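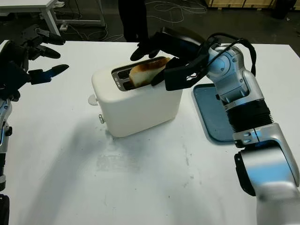
A toaster asks very little of its owner and gets less. Most of them live on the counter, take in crumbs for years, and are noticed only when the kitchen smells of burning. The slice in this white one is a fair portrait of the usual trouble: a crust gone dark along the top edge, nearly burnt, over a crumb that is still pale cream, and the whole thing tilted in the slots as if it had started to climb out and thought better of it. Rhonda Wong, who handled returns at Kestuvell before she took over this page with me, used to get toasters back for exactly that complaint, and she sent a good many of them home again with a clean crumb tray and a few words about bread.

Uneven toast

Look at the bread first. A thin slice leans over in a slot meant for something thicker, so one face ends up close to the heat and the other keeps its distance. Stand it up straight if the slot allows, or cut it a little thicker. Homemade bread is the worst offender, being cut by people like me, who start at half an inch and finish at two.

If the slice is too tall for the slot, the top inch is going to toast on its own terms. Lay the loaf down and cut it shorter, or run the toaster for half the time and flip the slice end for end. My sister-in-law regards this flipping as a defeat. She eats her toast striped.

Sugar browns fast. Raisin bread, brioche and most of the soft sandwich loaves need a lower setting than plain sourdough, and the second batch of anything needs a lower setting than the first. I know this, I have known it for years, and I still scrape the second batch over the sink.

The crumbs

Unplug it. Let it cool all the way down, and if you made breakfast at eight, don't start at ten past. Slide out the tray, which on most models is underneath or at the back, and empty it over the trash. Wash it in warm soapy water and dry it completely before it goes back in. If something brown has bonded with the metal, a paste of baking soda and water left on for an hour will usually talk it loose.

Then turn the toaster upside down over the sink or a sheet of newspaper and give it a gentle shake. Gentle is the word. Jocelyn Bélanger over in Custville shook hers hard enough to bend a guide wire, and for the rest of its life it toasted a slim diagonal line onto everything.

A dry pastry brush gets the stragglers. Keep one for this and write TOASTER on the handle, or it will turn up in the egg wash. No forks, no knives, and no compressed air unless you enjoy finding crumbs behind the refrigerator in March.

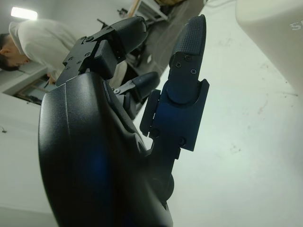
The outside

Wipe with a damp cloth, wrung out well, and keep water away from the slots and the lever. White plastic shows everything, and the matte kind holds on to fingerprints with real affection. A drop of dish soap on the cloth does for grease. For the yellowish film that settles on anything living near a stove, use baking soda on a wet fingertip, go lightly, and wipe it away again. Skip the scouring pad. I paid 50 dollars for mine and took the finish off one end of it in an afternoon, and now that end faces the wall.

Knobs collect a ring of grime where they meet the body. A wooden toothpick run around the gap brings out an amount you'll want to show somebody. Don't.

The table underneath

A white tabletop picks up scuffs from anything with feet, and toasters get shoved about more than you would think, mostly by people looking for the jam. Gray marks often lift with a melamine sponge and plain water. Try it on a corner first; on a glossy surface the sponge can leave a dull patch where the scuff was, so you've swapped one mark for a bigger one. 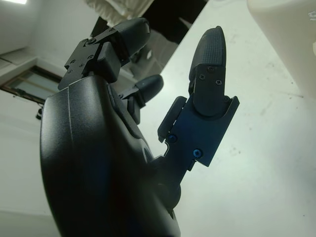 If the sponge doesn't shift it, a little rubbing alcohol on a soft cloth is the next thing to try, again in a corner, and with the toaster unplugged and well out of the way. Past that point you are polishing, and the people at Gosselin will happily sell you a kit for it. A tray under the toaster costs less. Pick one that can take some heat, and make it bigger than you think you need, so that the crumbs land on it too.

Stale slices

Anything too dry for the slots can go on a baking sheet at 200 degrees until it snaps, then into a bag and under a rolling pin. The crumbs keep in a jar for a few weeks, or longer in the freezer. Label that as well. Mine spent most of last winter being mistaken for ground almonds, and the cake was not good.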